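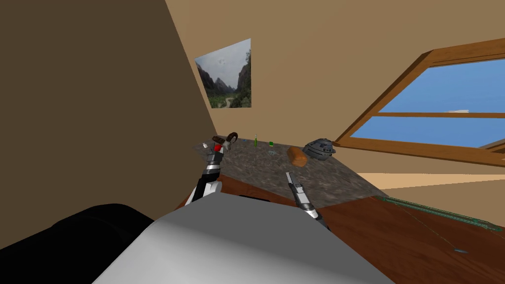

Do I need the real arms to use this data?

Everything in this folder was recorded in simulation, so a computer that can play video and read CSV files is enough. The real arms are only needed if you want to run a trained policy on the bench.

Clomari bench, simulated episodes

Clomari is a two-armed robot being built in the back half of the Wynne shared workshop. The arms are homemade. Caradog Jarman did the mechanical parts, Kerttu Saarinen wrote the simulation and the recorder, and Hywel Gough does the wiring. This folder holds the episodes we drive by hand in the simulator while the second real arm is still waiting on a shoulder bearing.

What is in the folder

episodes/ has one subfolder per episode, with the video from each camera and a file called joints.csv
scenes/ has the scene files, with the seed used for each one
tools/ has the replay script and the checker
notes.txt is Hywel's running log and is not tidy

Each row in joints.csv is one time step. There are 14 values per row after the timestamp: six joints and one gripper opening for the left arm, then the same for the right. Angles are in radians. Gripper opening goes from 0 (closed) to 1 (open). The left arm always comes first. Files from before October had the right arm first, and we converted those, but if you copied the folder earlier than that please copy it again.

The room

The simulated room has a wooden table with a stone-patterned countertop on it, a window, and a mountain picture on the wall. Small objects are put on the countertop from the scene seed. Some of them are food shapes and some are things we found in a free model pack, and the scale on a few is off. We left them that way. Collision shapes are simpler than what you see, so a finger can sink a little into a curved object before the contact registers.

Lighting is the same in every scene. Changing it is on the list.

Cameras

There is a body camera that sees both arms, and one on each wrist. The wrist views move a lot and will often show more wall than countertop, mostly when the arm is on its way to or from the work.

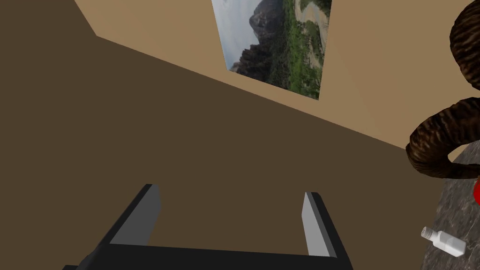
We don't trim those stretches out. If you want only the parts where a gripper is near an object, run tools/near.py on an episode and it will write a list of time steps. The distance limit is set at the top of the script. Hugo Gaillard uses a larger one than the default because his model needs the approach as well.

How the episodes were driven

Kerttu and Meirion Jarman drove all of them with a pair of handheld controllers on the Girnano interface board. Meirion is left-handed and it shows in which arm gets used first. The driver's initials are in the header of joints.csv.

Failed attempts are kept. The header has a line called result, set by the driver when the recording stops, and it can be done, failed or unclear. Please don't treat unclear as failed.

Known problems

The right gripper value sticks at the last reading if the controller drops out. The checker flags this but does not fix it.
Window reflections are not simulated.
The timestamps restart if the recorder was paused. Use the row number instead.
Cable drag on the real arms is not modeled at all, and the elbow on the real left arm is slower than the simulated one.

Running the replay

Install the packages in requirements.txt, then run tools/replay.py with the path to an episode. Add --arm left or --arm right to play only one side. The Clillevier driver is only loaded with --real, and the bench key switch has to be on for it to connect. Keep the e-stop within reach when you do that.

Corrections go in notes.txt with your initials, or leave a slip in Hywel's tray by the drill press.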